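Home | Guides | Workspace Setup | Reports | Support

Buenaventura Planning Workspace - Set-Up Guide
Section 3: Building Your First Client Engagement

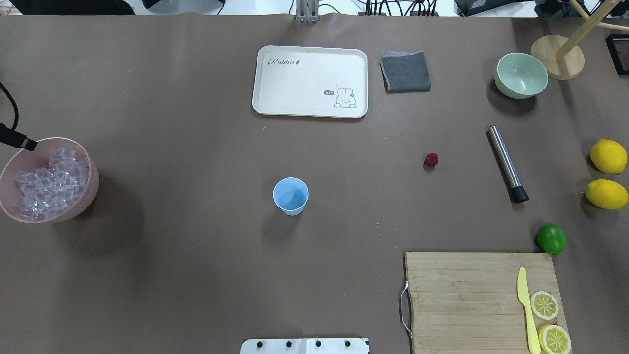
An engagement is the home for everything you do with one client: the scope, the people, the hours, the deliverables and the sign-offs. Once you have one set up properly, the rest of the workspace starts to make a lot of sense, and it's a great feeling when the first status report fills itself in! Before you click anything, it helps to lay out what you already have, the way you might spread things on a big brown tabletop. A signed scope is your tray with the raised rim, and everything inside it is agreed. Items still under discussion are the folded gray towel and the green bowl next to it: close by, but outside the tray. Keep that split in mind, as the workspace asks you about it in step 4.

You will need:
- An account with the Engagement Lead role
- The signed scope document (PDF or plain text)
- A list of client contacts with email addresses
- Your firm's rate card, already loaded as shown in Section 2

Creating the engagement

1. From the main menu, open Engagements and choose New.

2. Type a client name and a short engagement name. We like names that say what the work is, such as "Ridberg - Finance Process Review". You can change the engagement name later, but the client name locks when you save.

3. Pick a template. Pleson is the one for short advisory work and comes with three phases: Discover, Design and Hand Over. Graltosdale is for longer programs with several workstreams, and it adds a risk log and a steering calendar.

Note: Templates only fill in the blanks for you. You can rename, add or remove phases at any time before the baseline is set.

4. Upload the signed scope and wait for the item list to appear. Mark each item In Scope or Under Discussion. Only In Scope items can have hours booked against them.

5. Add your team. Start typing a name and the matching profiles pop up with their current workload. Anyone already booked at 100 percent shows in red - you can still add them, but their line manager gets a message.

6. Enter the client contacts and tick Reviewer for anyone who will approve deliverables. Every engagement needs at least one reviewer.

7. Check the phase dates. The default review window is 14 days, and you can make it shorter for a single deliverable by opening its card.

8. Choose Set Baseline.

CAUTION: Setting the baseline freezes the scope list and the budget. Changes after this point go through a change request (see Section 6). If you are still waiting on a rate or a date, save as Draft instead.

Checking your work

Open the Summary tab. You should see the phases as colored bars, with the budget underneath. If the budget reads zero, the rate card is missing a grade. Go back to Section 2, add it, then press Recalculate.

If you see message 2988, two people had the engagement open at the same time. Close it, wait for the other person to save, and open it again. Your draft is kept.

Tip: Try the Client View button before you send any invitations. It shows exactly what your reviewers will see, and it's the quickest way to spot an internal comment left in the wrong field.

Next: Section 4, Inviting Reviewers

Last updated: 12th April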